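Workshop notebook – Hirkside, upholstery side
May, entry begun 8:40

Cream sofa, first proper look
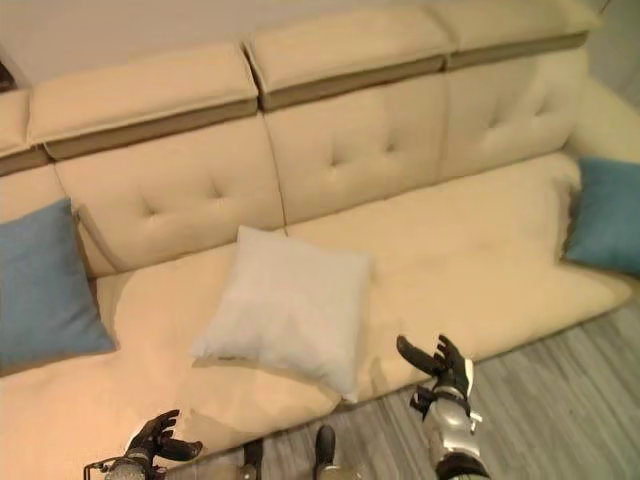
Delia wants a decision on this one before we take in the Timgate chairs, so I am writing down what I know and what I don't. The customer is Golidico, who have it in their waiting room and want it back there. They asked for a clean, a check of the headrests and a price for new seat padding if it needs it. No change of fabric. They were firm on that and I agree with them, the cover has years left in it.

Fabric first. It has a slight fuzz to it and it marks if you drag a hand against the nap. Under our lights it goes nearly peach, and I would not trust any color match made in this room. Octavian took a swatch card to the yard door and held it against the seat with the big door open, and it looked a plain warm beige out there. Any thread or patch gets matched at the door from now on. Write it on the job card.

Seat. One long low seat with a rounded front edge. There is some slight sag and faint creasing across the top. I pressed along it every hand's width and the middle gives more than the ends, but it comes back. My feeling is the foam is tired and not finished. Gaëtan thinks we should open the underside and look before quoting, and he is probably right. If the foam is sound we can lay a fresh wrap of wadding over it, 10 mm, and leave the rest alone. If it crumbles it all comes out and the price goes up by 200.

Back. The tufts want care. I tugged each one lightly and none came away in my hand, but the right-hand back cushion feels looser than the other two. Don't know yet if it is the twine or the filling. Do not pull harder until the back panel is off. Jarosław lost a tuft inside the Tănase armchair that way and spent half a morning fishing for it.

Headrests. They adjust, and the customer says one of them will not stay where it is put. They did not say which. The center one was sitting a little higher than the one to its left when I started, so I tried that first. Moved it up and down 30 times and it held every time. The leftmost I have not tried. The darker band on the lower front edge of the headrests is taupe or gray-brown depending on who you ask, and it needs the same treatment at the door as the main fabric if we have to order any.

Question for Aurelia: is the band sewn in with the headrest cover or put on after? I could not tell from the front and did not want to unpick anything. If it is sewn in, cleaning the headrests on the sofa makes more sense than taking covers off.

Throw pillows. Two teal-blue ones for the ends and a white one. They came in with the sofa and go back with it, so bag them and label the bag Golidico. The white one is a bit crinkled on its face. Try steam from a distance, and test on the back of it first. Please do not leave the teal ones against the cream while anything is damp. I don't know how that dye behaves and I would like to find out on a scrap of calico.

11:15

Vacuumed the seat and along the vertical seams between the back cushions with the soft brush. Found a pen cap and 2 paper clips. Nothing sharp. Seams are tight as far as I could get the crevice tool down.

Spot test done low on the back where it won't show, plain foam cleaner, hardly any water. Left it to dry with the fan off. The fan blew lint onto the last pale job and I'd sooner wait.

2:50

Test patch is dry. No ring, and the nap brushed up even with the rest when I went over it with the white brush. Good enough to do the whole seat. Work from one end to the other in a single go and don't stop in the middle for lunch or there will be a line.

Gaëtan had a look at the underside with me. The dust cover is stapled, not tacked, so it will come off quickly – save it, it is in one piece and can go back on. We did not get further because the delivery from Tănase came and the floor was needed.

Still to do
Open the underside and check the foam
Try the other headrests, leftmost first
Calico test for the teal
Ask Aurelia about the band
Ring Golidico with a price once the foam is seen

Octavian has the key to the thread cupboard until he is back from Timgate.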